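Budget check: two arms plus a small belt, what am I missing?

beltline_ohio
4 May 2020
Putting together a request for a small sorting cell and I want to catch the hidden costs before I send it in. Two arms, one short belt conveyor, parallel grippers. The work is picking shoes off the belt and setting them down beside it. Van Dusen quoted the conveyor at $1317. Tumov has a shorter one for $640 but the legs are extra and they won't tell me how much until I order. Has anyone bought from either?

kgrommet
Bought the Tumov last year. Legs are extra, so is the motor controller. By the time mine ran I was close to the Van Dusen price. Belt is fine though.

mill_rat
Skip the second arm. One arm and a turntable will do shoes. You can add the other one next year if the first one is busy all day.

beltline_ohio
I need both. Some of the items have to be held by one side while the other side works on them. Laces, mostly.

mill_rat
Then price the cell without laces first. I have seen two-arm requests get turned down whole when a one-arm request would have gone through.

kgrommet
Disagree. If the job needs two, ask for two. Going back for the second half of the money is harder than asking once.

pdx_feeder
Put fingers in the budget. People price the gripper and forget the fingers wear. We buy ours from Vusska, 12 to a box, and I keep a spare box on the shelf. Also don't pay for a machined table top until you know where the belt goes. We moved ours more than once.

beltline_ohio
Agree on the table. I'm on cardboard for now and it costs nothing to cut again.

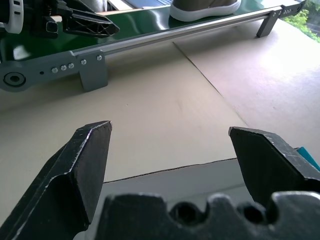
On fingers, I had one spare pair in the request and I'll change that to a box. The edges get chipped, but I don't know yet at what point that matters for grip. pdx, do you replace on a schedule or when you start dropping things?

pdx_feeder
When they start dropping things. I tried a schedule and threw out good fingers.

mill_rat
Glossy belt will cost you too if you plan on using vision. Ask Van Dusen for a matte sample before you sign. Dremov sells a matte belt but the wait was long when I asked.

kgrommet
Never had trouble with a glossy belt. Move the light. Cheaper than a new belt.

mill_rat
Depends on the room. Mine has windows.

beltline_ohio
I'll ask for the sample anyway. Going with Van Dusen unless the Tumov legs come in low. Will post the final numbers in May if it gets approved.

14 comments | 2 shares

We use cookies to keep you signed in. By continuing to browse you accept our cookie policy.

Contact us | Copyright 2020 | Back to top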